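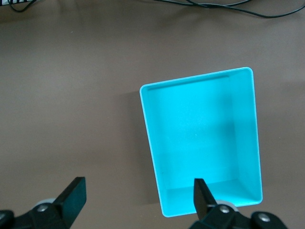 Naser open tray in cyan, empty, seen from overhead.

The Naser is a one-piece plastic tray with an open top, a flat floor and rounded corners. It is sold for sorting small parts, mail, craft supplies or whatever else ends up spread across a work table. The rim is thin and pale, which makes the edge easy to find with a hand when the tray is full.

Item number: 3664
Color: cyan
Shape: rectangular
Weight: 170 g
Suggested load: up to 500 g
Lid: not included, sold separately by Clinthorpe

Wash by hand in warm water with dish soap. Do not use scouring pads. Do not put in the oven or microwave. Screen colors vary, and the inside walls look lighter or darker depending on the lamp over the table.

Trays ship flat side down from our Piltville warehouse. Orders placed before 2 p.m. leave the same day. Schools and workshops ordering full cartons should write to Kazimiera Malinowski at the trade desk for a price list. The Mayrhofer divider set does not fit this tray. Dividers made for the Naser are expected back in stock in January.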